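4. Clearing a Table: How Close Are We?

Clearing up after a meal is a wonderful test for a home robot. It asks for very little strength and a great deal of judgment, and almost everyone who reads this paper will do it today without a thought. In this section we look at how the Vokodano controller copes with a small table of play food and tableware, and why we think the chore is nearer than many surveys suggest. The items differ in shape and stiffness, and their starting spots are untidy on purpose: a mug may be tipped over, and a ketchup bottle may lie across a plate that has to be moved later.

Figure 4. One arm at the cluttered table, seen together with views from the wrist and from overhead.
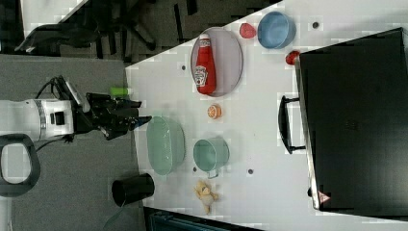
4.1 Deciding what goes first

A person sees at once that the bottle has to come off the plate before the plate can be lifted. Earlier planners, including our own Brultov baseline, were given this order by hand. Vokodano works it out from the camera views, and it was a real pleasure to watch the rule drop out of the code. Over 1000 trials, the new controller chose a workable order in all but 6 — a result we did not expect in the first round of testing.

The wrist view carries much of this load. Close to the table, an orange slice and the printed label on a bottle are easy to tell apart by color and outline, even when other items are only partly in view.
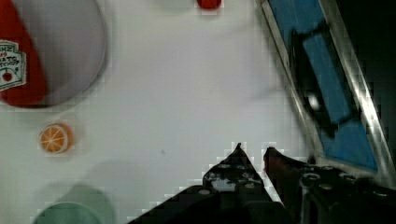
Grasping is where the remaining trouble lies. Of 394 failed picks, most came from small round items that rolled when one finger touched them early. The Fleson grasp model, which we retrained in March, now closes both fingers more slowly near the surface. This costs time, but a slow pick that holds is far better than a quick one that sends a strawberry to the floor.

Thin items need a different approach. A flat slice offers almost nothing to pinch from the side, so the fingers have to come down on either edge of it with very little room for error.

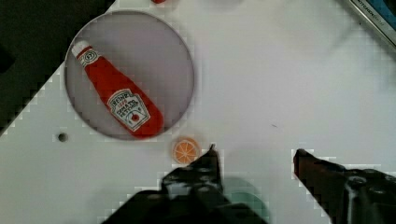
We also compared one camera with 2 under the Lykkegaard protocol, which scores a run only when every item reaches its assigned spot. Adding the overhead view helped most with bowls and plates, whose rims are hard to judge from the wrist alone. It also let the planner keep track of items that the arm was blocking from its own wrist camera.

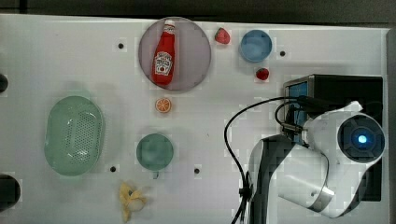
Could a robot like this clear a kitchen table at home today?

With light, dry items and a fixed table, we believe it could manage much of the job, slowly. Real leftovers, wet glass and crowded sinks are still open problems, and we take up the first of these in Section 5.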